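Setting Up and Checking the Two-Handed Gripper Station

Print this page
E-mail this page
Reading time: 4 minutes

This procedure applies to the hand-held gripper station at the Rastthorpe workshop. It covers preparation of the table, inspection of the two grippers, and the short trial that must be completed before the station is released for recording. The procedure was last revised on 15th September and replaces the earlier Trallota checklist.

Before you begin

Switch off the recording computer and confirm that both grippers are disconnected. Wash and dry your hands. Remove rings, bracelets and watches, and push long sleeves above the wrist.

You will need a lint-free cloth, a small screwdriver, the station log and a spare pair of finger pads.

Preparing the table

1. Clear the board and wipe it with a barely damp cloth. Old marks that do not come off may be left in place, provided they are entered in the log.

2. Press down on each corner of the board in turn. If it rocks, level it before going further.

3. Place the task object toward one side of the board, leaving the middle open. Lead any power cord over the far edge of the table, where neither hand will need to reach across it.

4. Set the room lighting to 80 percent. Marker tracking becomes unreliable at lower settings, and strong glare on a white board causes similar faults.

Checking the grippers

1. Hold each gripper by its housing and open and close the fingers several times. The movement should be smooth through its full range. A gripper that sticks is to be tagged and sent to the Daher bench for repair.

2. Inspect the marker plate on top of each gripper. The dots must be clean and unscratched. Do not use solvent on the plate — it lifts the print.

3. Test the plate for play with one fingertip. Tighten the mounting screw if there is any movement, then record the adjustment.

4. Connect the cables and let each one fall in a loose loop beside the wrist. A cable that pulls when the arm is extended will tire the operator and strain the connector. 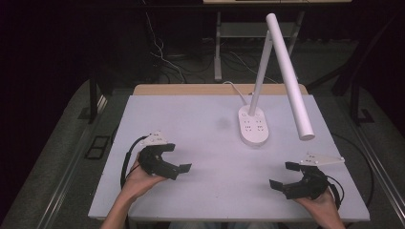

Once both cables are connected, start the Ornunow tracking program and wait for the left and right indicators to turn green. Bring the fingers of the two grippers toward each other over the middle of the board, stop before they touch, and hold the position while the program stores its reference.

Running the trial

Carry out 40 slow open-and-close movements with each hand, followed by one complete handling of the task object. Keep the marker plates facing upward as far as the work allows. The program reports the share of time in which both plates were tracked. A result of 95 percent or better is a pass.

If the result is lower, clean the plates and repeat the trial once. Should the second attempt also fail, check the lighting and store a new reference. Do not adjust the tracking threshold — this setting is reserved for workshop staff.

Routine care

Replace the finger pads after 50 hours of use, or sooner if the surface has become shiny. Cables are inspected along their full length at the start of each month. The annual service takes place in November, when both grippers are withdrawn and the reserve pair is issued.

At the end of each session, close the program before unplugging the grippers, return them to their case with the plates uppermost, and sign the log.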